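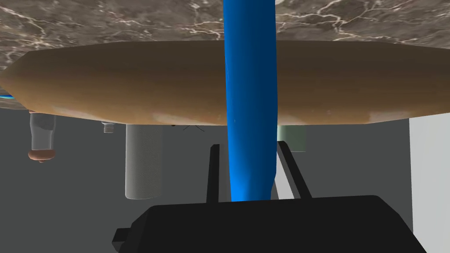
The Pranusby branch wrote in its return that a countertop sold as carefree should not need a page and a half of care instructions, and that its members had expected the sealed stone to be left alone for years at a time. The comment was the sharpest received during the review of the Omton sealed marble worktop, and it has been kept in view throughout this report.

The worktop was assessed in the teaching kitchen at Nam over a period of 11 months. It is supplied by Kakenix in a single standard depth, cut to length, with the first coat of sealer applied before delivery. The price at the time of purchase was $799 per section, excluding fitting. Two sections were bought at the full price.

Delivery and fitting

Delivery was made in January, within the stated period. Each section arrived in a timber crate with foam at the corners. One crate had a split board, but the stone inside was sound. The fitting guide is clear on the subject of level cabinets and much less clear on the joint between sections. The fitter telephoned the supplier twice before the joint was filled, and received a different answer each time. The second answer proved to be the right one.

Daily use

The kitchen is used for bread and pastry classes, and the stone was chosen with that work in mind. It stays cool through a morning session, and butter doughs were noticeably easier to roll on it than on the laminate it replaced. Flour and dried dough lift off with a plastic scraper. Metal scrapers are not advised in the guide, and one was used in error; it left a faint line near the sink that can be felt with a fingernail.

Stains and marks

The surface was tested with 13 common kitchen liquids, each left in place for one hour and then wiped with a damp cloth. Oil, milk, tea and most sauces left no trace. Lemon juice and white vinegar each left a dull patch. A sealer slows staining but does not stop acid from etching marble, and the sales leaflet should state this plainly. It does not.

Care

The guide calls for a fresh coat of sealer every 5 months. Each coat requires the kitchen to be closed overnight. For a household this is a small matter. For a teaching kitchen with evening bookings it needs to be planned well ahead.

Findings

The Omton worktop is recommended for pastry work and for kitchens where acidic foods are prepared on a board. It is not recommended for general catering. Pranusby has since asked for a section of its own, subject to a revised care sheet from the supplier.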